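Toaster: leave it out or put it away?

junelent
My husband and I have been going back and forth on this since Sunday, so I thought I'd bring it to you kind folks! We have a white speckled countertop and I'd love it bare, but the black two-slot toaster just lives out there, cord trailing over to the wall outlet. Cabinet or counter?

skandico19
Counter, always! I put mine away for 2 months and got so tired of hauling it out (and the crumbs, oh my) that I gave up.

lernon
Have to disagree, friend. Mine goes in a base cabinet after breakfast and the kitchen feels twice as big.

junelent
Lovely to hear both sides. I'm leaning toward leaving it out, with the wooden spoons staying over by the stove where I can grab them, and maybe tucking that cord in behind.

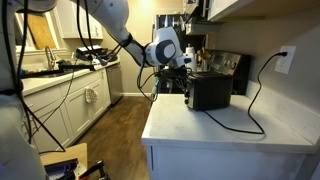
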